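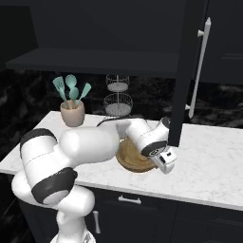

Simulated kitchen counter with arm, round wooden item, utensil crock and two-tier wire basket stand.

Recording demonstrations in a simulated kitchen

Applies to: Skedidico recorder, Stutura scene files, kitchen counter set
Last revised: March

This page covers the recording of teleoperated demonstrations for imitation learning in the kitchen counter scenes. It assumes that the simulator is installed and that you can drive the arm with either the handheld controller or the keyboard. Training is covered on a separate page.

The worked example is a pick-and-place task: move the round wooden item on the counter to the open stretch of countertop on the right. The same steps apply to the other counter tasks, with changes to the success check.

1. Before you record

Open the scene in the viewer and let it run for 2 seconds without sending commands. Objects are spawned slightly above their resting height and need to settle. If anything is still moving after that, the collision mesh and the visual mesh probably disagree. Fix the mesh first. Raising the friction until the object stops will hide the problem and change how it behaves in the grasp.

Check the following:

- The arm base is fixed to the world and does not drift when the joints are loaded.
- The arm reaches both the start region and the goal region without hitting the counter edge.
- The upper cabinet and its handle have collision turned on. A raised wrist will pass close to them on some paths, and a policy trained without those collisions will learn to go straight through.
- The utensils are separate bodies from the crock. In older Stutura files they were merged into one mesh.

Write down the scene file version. Episodes from two versions of a scene should not be mixed in one dataset, even if the renders look the same.

2. Set the randomization

Randomization is applied at reset, before the settling period. For this task, use:

object position: uniform, within the start region
object yaw: uniform, full turn
arm start pose: home pose plus small joint noise
lighting: 6 presets, chosen at random
counter and cabinet textures: fixed for the first batch
distractors (crock, wire stand): position jitter only

Keep textures fixed until the first policy trains. If training fails with fixed textures, the fault is in the actions or the timing, and it is much easier to find with fewer things changing.

Distractors stay at the back of the counter. Do not let the jitter move the crock under the shelf far enough for the utensils to intersect it. The sampler rejects overlaps between root bodies but does not test child bodies, so a utensil inside a shelf will get through.

3. Set the recording rate and channels

Record at 50 Hz. The physics step is shorter than this, and the recorder takes the state at the end of each control step. Store:

- joint positions and velocities
- gripper opening, commanded and measured
- end effector pose in the base frame
- commanded action, before any clipping
- camera images, all views
- object poses (for the success check and for replay; not given to the policy)
- random seed and scene version

Storing the unclipped action is a change from the earlier recorder. With the clipped value alone, there is no way to tell an operator who was holding still from one who was pushing against a joint limit.

Image timestamps must match the state timestamps. Landry, our replay tool, will refuse an episode in which they differ by more than one control step.

4. Record an episode

Start the recorder with:

skedidico record --scene counter --task move_round --out ./raw

Then, for each episode:

a. Press reset and wait for the ready message. Commands sent during settling are dropped.

b. Move the gripper above the near rim. Approach from above with the wrist tilted. A flat approach tends to bring the forearm low across the counter, and in some camera views it hides the object for most of the reach.

c. Open the gripper before descending. Opening during the descent is valid but adds variation that the policy has to fit for no gain.

d. Close on the rim. Hold for a moment and confirm that the measured opening has stopped changing.

e. Lift clear of the counter, move right, and lower. Do not drag.

f. Release, retract straight up, and press done.

Keep the speed steady. Long pauses are the most common defect in new operators' data. A policy trained on them will learn to stop at the same points and may not start again. The recorder trims idle time at the start and end of an episode. It does not trim the middle.

If you miss the grasp, you may try again within the same episode. Tag it as "recovery". If the object tips or slides off the counter, press discard.

5. Check the success label

The task counts as a success when all of these hold at the last step:

- the object center is inside the goal region
- the object is upright and at rest
- the gripper is open and clear of the object
- no distractor has moved from its settled pose

The label is set by the script. Operators cannot override it. If the label looks wrong, flag the episode and leave it in the raw folder.

6. Replay and filter

Run every episode back through Landry:

landry replay ./raw --check actions --write ./clean

Replay resets the scene from the stored seed, sends the recorded actions open loop, and compares the final object pose with the stored one. Episodes that diverge are moved to a reject folder with a short report. A small number of rejects is normal for contact tasks. If most of a session is rejected, look first at the physics step size on the recording machine, then at the scene version.

After replay, view a sample of the episodes from each operator in full. The automatic checks will not catch an odd grasp that happens to work.

7. Package

Uvummont is the current counter dataset and holds 2699 clean episodes across all tasks. New episodes are added by task folder. Each folder needs the episode files, the scene file, the randomization settings, and a plain text note listing anything changed from the defaults.

Split by seed, not by time. Put recovery episodes in the training split only. Keep the validation seeds out of any scene used for operator practice.

Known problems

Reset hangs after a discard: the settling timer is not cleared. Press reset a second time.

Gripper chatter on thin rims: lower the closing speed. Raising the grip force makes it worse.

Dark cabinet fronts lose detail under the dimmest lighting preset: expected. Leave the preset in.

Keyboard control produces stepped actions: turn on smoothing in the input settings and record the smoothing value in the note file.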